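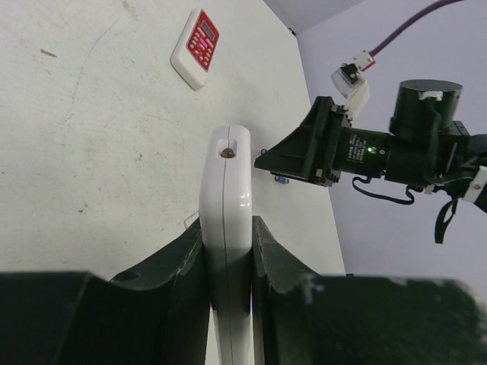 By the author of the Wieser build notes
Hobby builder, Sterketville shared workshop

The second arm went onto the table in January, and most of my evenings since then have gone into getting the two of them to work in the same space. I call the whole setup Wieser, after the street where I had my first garage. A few people wrote to ask how the grippers are coming along, so this post is mostly about those.

The fingers are the part I have redone most often. The first set was flat on the inside, and flat fingers are fine for boxes. They are bad for anything with a rounded body. A glossy plastic handheld like the white one would turn a little as the fingers closed, and once it had turned it would keep going until it was out. I tried closing harder. That made it worse, and it also made the motor warm enough that I stopped.

The current fingers are big and blocky with a scooped upper edge. They pick up scuffs and dust, and I wipe them down when I remember. I printed them slowly and changed the opening twice before I was happy with it. The files are in the Elgate folder with the rest of the printed parts, and the older versions are still there if you want to see what I gave up on.

For test objects I use whatever white plastic handhelds I can find. They are a good choice because they are slippery and light, and they show up badly against a white table, so if the software can deal with them it can deal with most of what I own. The one with the red keypad is harder to pick up than it looks. If it lies at an angle to the arm, the wrist has to turn first and then come down, and I had those two steps in the wrong order for longer than I want to admit.

The grip setting is a plain number in my controller, from 0 to 2,000. At 875 the fingers hold a smooth handheld upright while the arm moves at normal speed. At 900 they hold it through a sudden stop too, so that is where I left it. I have not needed to go higher for anything light.

Passing an object from one arm to the other is the next job. It works on paper. In the workshop, the second arm comes in from the side and its bracket needs to reach the object without meeting the first arm's fingers. I ran the handover 38 times over two evenings and wrote down how each one ended. The drops were nearly all at the moment the first hand let go. I now have a short wait between the second hand closing and the first one opening, and I will run the same set again before I say anything about whether it helped.

Cables are the other problem. There is a purple one above the second arm and a black one that loops under the motor module, and I have to think about both every time I change a path. I left slack so the joints could reach their limits, but slack also means a loop that can catch on something. My plan is to add clips along the arm and shorten what I can. If you are building something like this, run the arm through its full range by hand before you tie anything down.

The control program is called Wondow, which began as a typing mistake in a folder name and stayed. It is still one long script per arm with a small piece in the middle that tells each one when to wait. I would like to split it up before I add more moves. Right now a change to the timing means editing it in several places, and last week I missed one and spent an hour looking for a loose connector.

The table could use a new top as well. The white surface has scratches and smudges that wiping does not take off, and I am thinking about going to a matte gray so the pale objects stand out better. That has to wait until the clips are done.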